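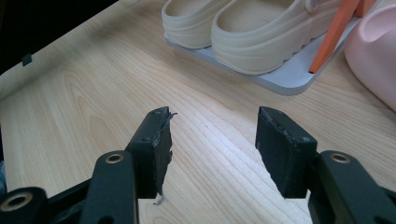 Finger pads wear out long before anything else on a hand-held gripper, and the pads decide whether a comparison between two grippers means anything. Put a fresh pair against a tired pair and you are testing the rubber. The left pad on this gripper has a torn flap standing up at its top corner and a wisp of loose stuff hanging below the lower tip, while the right one is only scuffed along its inner face. A pair that uneven will pull a light object towards the better side as the jaws close. Change both pads together, even if one still looks usable, and write the change in the log before the next run.

The notes below come from a bench trial of two finger sets, Brilwood and Hellwig, on slippers and a small rack. They apply to most two-finger tools with parallel pads.

Fitting pads

Scrape off the old adhesive with a plastic edge. A metal blade scores the finger and the new pad lifts along the score. Wipe with isopropyl alcohol, let it flash off, and press the pad down from the root of the finger towards the tip.

Trim the pad flush with the finger. An overhang of even a millimetre catches on strap edges and peels.

Leave the screw holes clear. If a pad covers a screw head, the finger cannot be nipped up without destroying the pad.

We changed Brilwood pads after 385 closings and Hellwig pads after 500. The second figure was too long. Grip on smooth moulded foam had already fallen off by then, and the last part of that batch was thrown out.

Checking the linkage

Hold one finger still and rock the other by hand, jaws half open. Movement at the tip with none at the root means a loose finger screw. Movement in both means play at a pivot. Check the screws first.

Keep oil away from the pads. If a pivot needs any, put it on with a pin and wipe the whole arm afterwards.

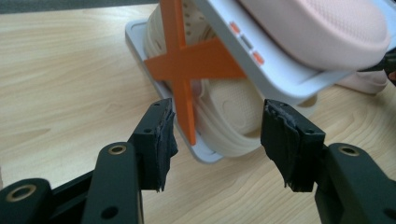

Both pads ragged on their inner faces, with the orange cross in front of the cream part.

Soft goods and hard goods

Run them as separate batches. A pad that does well on foam footwear may do badly on thin flat plastic, and an average of the two hides it.

For a thin bar, approach so that the pads meet its edges square. Worn pads round over at the tip first, so take the bar a little higher up the pad. On the Hellwig set this brought drops down from 43 to 21 over two equal batches, with no other change.

For a slipper, take the strap or one side wall. Gripping across the full width needs nearly all the jaw travel and leaves little to close with. Approach slowly, as moulded foam slides on a smooth table before it is properly held.

Close until the object stops moving, then stop squeezing. Extra force folds a soft wall inwards, and the object turns in the jaws when lifted.

Cameras and cables

Lock exposure before the first run of the day. Pale objects on a pale table leave very little contrast, and automatic exposure drifts when a black finger fills part of the view.

Fix the camera cable at the wrist with a loop big enough for full rotation. Tape it at two points. With one point, the connector takes the load.

Re-check the marker after any knock. A bent marker gives a steady offset that looks like a controller fault. We lost an afternoon in October to one of these and had already swapped the Clollirden controller for the Plundo before finding it. The Plundo is slightly quicker to settle. The Clollirden has the better cable clamp. Neither made any difference to the drop count.
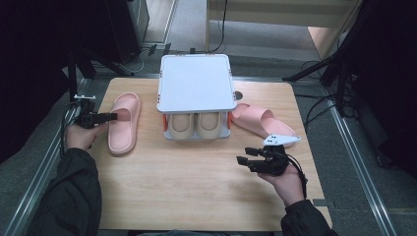 Should both hands use the same finger set during a comparison?

Use the same set on both for the main batches. Mixed sets are worth one short batch at the end, with the sets swapped left to right halfway through, so that the operator's stronger hand does not favour one of them. Log which hand held which set.

Storage

Keep spare pads flat in a closed tin, backing paper on. Sunlight hardens them.

Leave the jaws open overnight. Pads pressed together for long periods take a set, and the first few closings next morning will read differently from the rest.

Label the tin with the month the pads were cut.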